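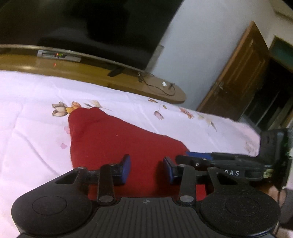

Wanted: people who fold laundry and have opinions about it

Can a machine do your chores yet? I've been chewing on that question for 2 years at Nendero, and my answer today is "sort of, if the chore is a red cloth on a flat sheet and you're very patient." Fitted sheets, no. Socks, please don't ask me about socks!

So I'm looking for 12 people to come fold things with us. You'd work with a pair of hand-held grippers, one per hand, and do the job the way you'd do it at home (bed, couch, kitchen table, whatever suits you). Then you tell me where it got annoying. I really do want the complaints.

Sessions run 45 minutes and pay $80. No tech background needed. You should be 18 or over and okay with gripping and lifting light stuff for a while, and left-handers are very welcome because we're short on them.

Pendo Laizer does the scheduling and Silvia Urban will show you how the grippers work before you start. Evenings are fine.

To sign up, leave your name and a phone number at the Nendero front desk by Friday, February 3, 2023, and tell us which chore you hate most. Mine's duvet covers.

Mwanaisha Mosoti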